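Josevdale Quilt and Stitch Circle
Minutes, Wed 4 January

I'm doing the minutes again as my name came out of the mug, so apologies in advance for the spelling and for anything said while I was pouring coffee. We started at 7 and the last of us left well after the heating clicked off.

Last minutes: read out by Wahyudi, agreed, one correction. The fabric swap was held in the Zamudio Street hall and not at the library, as I wrote. Sorry!

Money: we have $318 in the account after paying for the hall through March. Wahyudi Sumampouw has the receipts if anyone wants to look through them. Dues stay the same this year. There was a short and fairly loud discussion of whether the cookies should come out of dues or the tin, and we settled on the tin.

Charity quilts: eight tops are finished and waiting for backs, which is more than I expected after the holidays – well done, everybody. Four of them are lap size and the rest are crib size. Bimel Fabrics has offered us a discount on wide backing if we order in one go, so please get your measurements to me before the next meeting. Measure the top after pressing, please, and write down inches. I had one last year in centimeters and one in "hands."

We talked for a long time about backing. Plain colors won over prints, mostly on cost, and Wahyudi made a good case for prewashing the darker ones at home before they go anywhere near white sashing. I'm still in the never-prewash camp and asked for that to be in the minutes, so now it is.
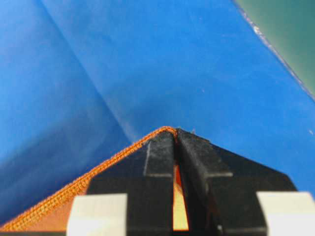

Who is taking the finished quilts over to the Ciltemo shelter? Wahyudi and I will drive them over in the last week of March, and anyone who'd like to come along can squeeze in with us.

Labels: still no decision. I like the handwritten ones, and half the room wants printed. We'll try both on the first few and see which survive the wash.

Spring show: the hall has offered us 3 long tables and the use of the coat racks for hanging. We need clamps! If you have any in the garage, put your initials on them with tape and bring them along.

Any other business: somebody left a rotary cutter on the windowsill with the blade open. Please, please close them. The green thermos is also still in the kitchen.

Next meeting is same time, same place, and I am not doing the minutes.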